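Section 4: Filling the Tray and Setting Out Your Back Row

If you've made it through Section 3, your Zurnia tray is unwrapped and rinsed and you've got a clear surface to put it on. Good! Now comes my favorite part, which is getting all those little boxes of paper clips off the table and into it (I do this on a gray marble-patterned top, but any flat surface you can wipe will do).

1. Set the tray down in the middle, long side facing you. Leave plenty of table in front of it. You'll want that space more than you think.

2. Take all your clip boxes out of the drawer or shopping bag and spread them on the table in front of the tray. Loose rows are fine, and they don't have to be straight.

3. Check that every lid is snapped shut. Press on the corners. I skipped this once and was picking red and green clips out of my slippers until April.

4. Start loading along the front inner edge, one box at a time. Put each one flat on the bottom, snug up against the one before it, and don't let it ride up on the sloped side.
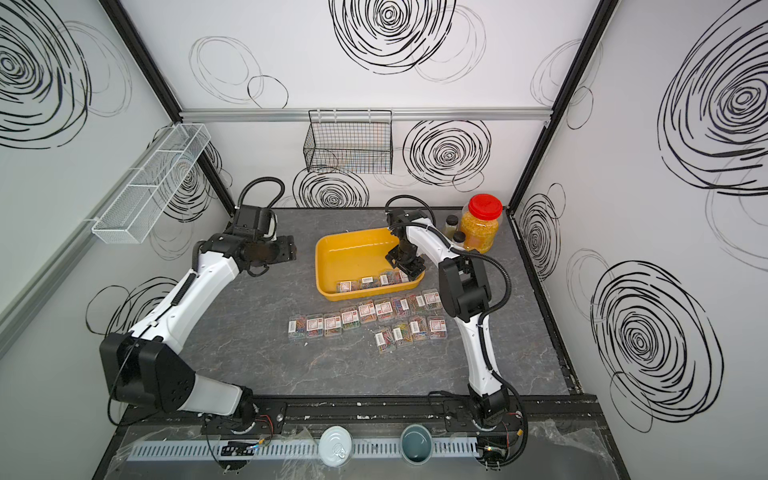
Nigel Oakley wrote in to say he loads from the back edge forward, so that he never has to reach over boxes he's already placed, and he'd like the guide to mention it. Happy to, Nigel! Both ways work. I go front first out of habit, and I like having my most-used colors closest to my hand.

5. When the first row is full, start a second one right behind it. Turn the labels the same way as you go.

Note: Don't stack boxes in the tray. It holds them just fine, but the top layer slides off the minute you pick the thing up, and then you're back at step 2.

Caution: Lift a loaded tray with both hands, from underneath. The rim is there to look nice, and I wouldn't trust it with the weight.

6. Now wipe the table. Slide the tray over to one side first and do the open surface in one go, corners too. I use a barely damp cloth and then a dry one. On a veined pattern like mine, crumbs and specks are awfully good at hiding, so run your palm over it when you're done and you'll feel whatever you missed.

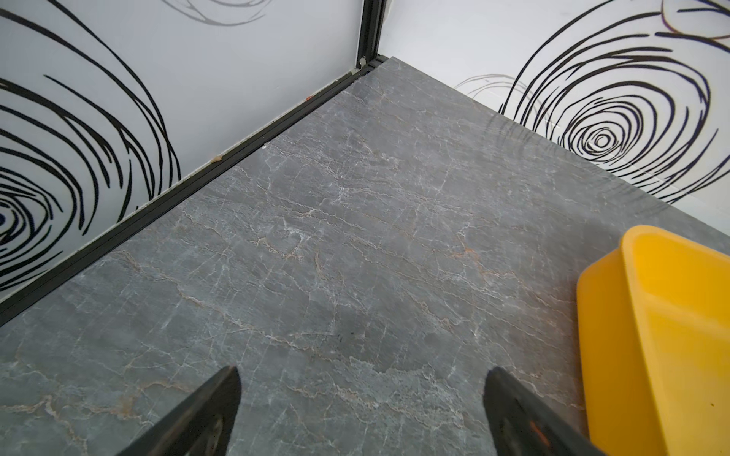

Give it a few minutes to air out before you put anything else on it. I set the kitchen timer for 9 minutes and go make coffee, and yes, I know that's an odd number, but it's how long my coffee takes.

7. Next is the back row, meaning the jars and bottles that live on the same table and don't belong in the tray. Tall things go toward a back corner. Shorter things go beside them, where you can still grab them by the lid.

8. Tighten every screw top before you let go of it. A jar of cornflakes goes stale fast with the lid on crooked, and a spice bottle that tips over with a loose cap is a whole afternoon (ask Velimir Vukčević about the ginger).

9. Turn the labels however you like. I face mine forward, but if you know your powders by color, skip it and save yourself the fuss.

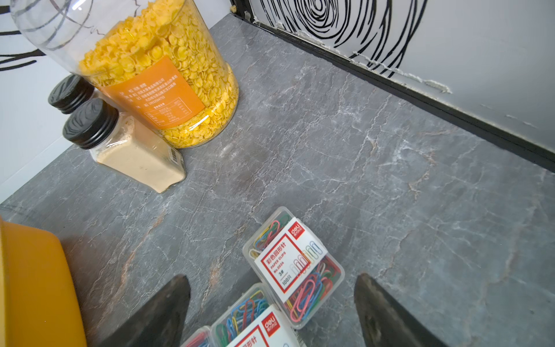
Can I keep food and office supplies on the same table?
Sure, as long as the food stays in closed containers and the clips stay in their boxes. Keep the two groups apart, food at the back and supplies in front, and move the supplies away completely if you're going to pour or measure anything.

10. Bring the tray back to the middle and leave a hand's width between it and the jars. Refill it whenever the first row starts looking gappy.

Note: If your tray rocks once it's loaded, check underneath for a stray clip before you blame the tray. Stick-on feet are covered in Section 5, along with the divider strips.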